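Tumble dryer

A tumble dryer, usually called a clothes dryer or simply a dryer in the United States, is a household appliance that removes water from washed clothing and bedding. The load is turned in a drum while heated air passes through it. Most homes that have one keep it next to the washing machine, in a basement, a closet or a utility room.

History

Early dryers were hand-cranked metal drums with holes in them, turned over an open fire. Electric models came on sale in the first half of the twentieth century but were too costly for most families. They became common after the Second World War, as prices fell and new houses were built with laundry space.

Types

Vented dryers draw in room air, heat it with gas or electricity, and push the damp air outdoors through a duct. Condenser dryers cool the damp air inside the machine and collect the water in a tank or send it to a drain. Heat pump dryers reuse much of their heat. They run at lower temperatures, take longer and use less electricity.

Placement

A dryer needs a level floor and enough room to open the door fully. Vented models also need a short, straight path to an outside wall, and the duct behind the machine must not be crushed when it is pushed back. Rigid metal duct is preferred over plastic or foil, which can sag and trap lint.
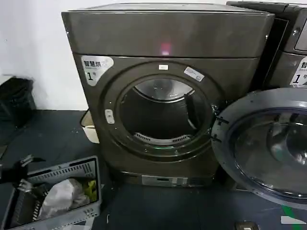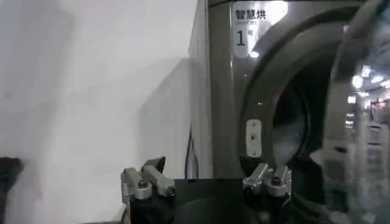 Front-loading dryer beside a white wall

Comfort Yakubu disagrees with the usual advice to put the dryer wherever the washer already stands, arguing in the home-care guide Plaver that the duct should be planned first and the washer moved to suit it. The same guide recommends leaving enough slack in the power cord for the dryer to be pulled out for cleaning.

Lint and fire safety

Lint is made up of short fibers that come loose as the clothes rub together. The lint screen catches most of it, and should be cleaned before or after every load. The rest settles in the duct and inside the cabinet, where it can catch fire. In a Medidura survey of 251 households, 181 cleaned the screen after each load, but far fewer had ever cleaned the duct. Clothes stained with cooking oil or gasoline should not be put in a dryer.

Effect on fabrics

Heat and tumbling wear cloth down over time. Cotton may shrink, elastic loses its stretch, and wool can felt. Care labels show a circle inside a square where machine drying is allowed, with dots for the heat setting.

See also

Clothesline
Drying cabinet
Laundry symbol
Washing machine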